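**Plush into basket: how many demos before you train?**

**pettigrew_lab** wrote on 28 July 2024:

Collecting teleop episodes for a simple tidy-up task. Soft toys on a gray cover, white perforated basket to one side, one arm. Each episode is "put everything in the basket." I have 120 clean episodes and I'm trying to decide if I should train now or keep going until 300.

Current rules for the operator:

- Basket stays on the left but gets nudged and turned a little between episodes
- Toys get dropped by hand, not placed
- Order of pickup is free
- One retry per grasp, then the episode is thrown out
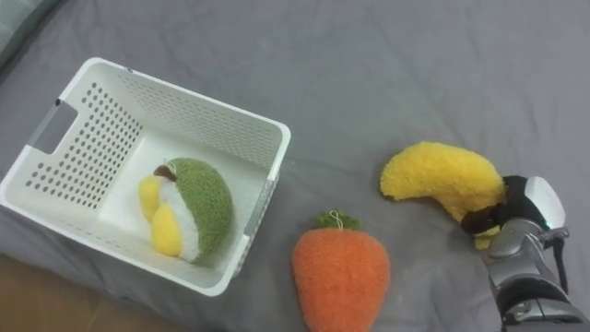 The order rule is the one I'm least sure of. With bird, banana and carrot there are several ways through the task, and my operators all have favorites. One always goes for the carrot last. I don't know if the policy will average that into something useless or handle it fine.

---

**stima_user** wrote:

Train now. You'll learn more from one bad policy than from the next 100 episodes. If it hovers between two toys you have your answer about order.

---

**flalldale** wrote:

I'd fix the order first. We did free order on a table clearing set last March and the arm would start toward one object, slow down, and drift to another. We re-recorded with a fixed order and it went away. Cost us 700 episodes.

---

**stima_user** wrote:

That depends on the model, though. What were you training? A plain regression head will do that every time. Anything that predicts chunks of actions and can hold more than one mode should be OK with free order.

---

**flalldale** wrote:

Plain regression, yes. Fair point. I'd still rather have boring data when the set is this small.

---

**A-yeong Baek** wrote:

I disagree with the retry rule more than the order rule. Keep the episodes with two or three retries. Plush is squishy, and the fingers close on it in a slightly different place each time. If the policy never sees a missed grasp being fixed, it won't know what to do after its first miss. Tag them so you can filter later, but don't delete anything.

Also check the wrinkles. If you smooth the cover before every episode, it may fall apart on a messy one. I pull ours around every ten episodes.

---

**pettigrew_lab** wrote:

I still have the raw files for the thrown out ones, so I can put those back in. Cover doesn't get smoothed, it just drifts as the day goes on.

Model is chunked, so I'll leave the order free for now.

---

**lerkeck** wrote:

Does anything vary besides position? If the basket is always on the left, I'd expect it to learn "swing left, let go" and never look at the basket. Put it on the right for a third of them, even if the reach is awkward.

---

**stima_user** wrote:

+1 to this. Matters more than going to 300.

---

**pettigrew_lab** wrote:

Reach on the right is bad, the forearm ends up folded over the work area. I can get it to the middle. Plan is to train on the 120 tonight plus the retries, then record 100 more with the basket moved and compare the two. Will post success rates for both.

---

**flalldale** wrote:

Use the same start layouts for both tests or the comparison won't tell you much. We tape a printed sheet next to the operator's screen.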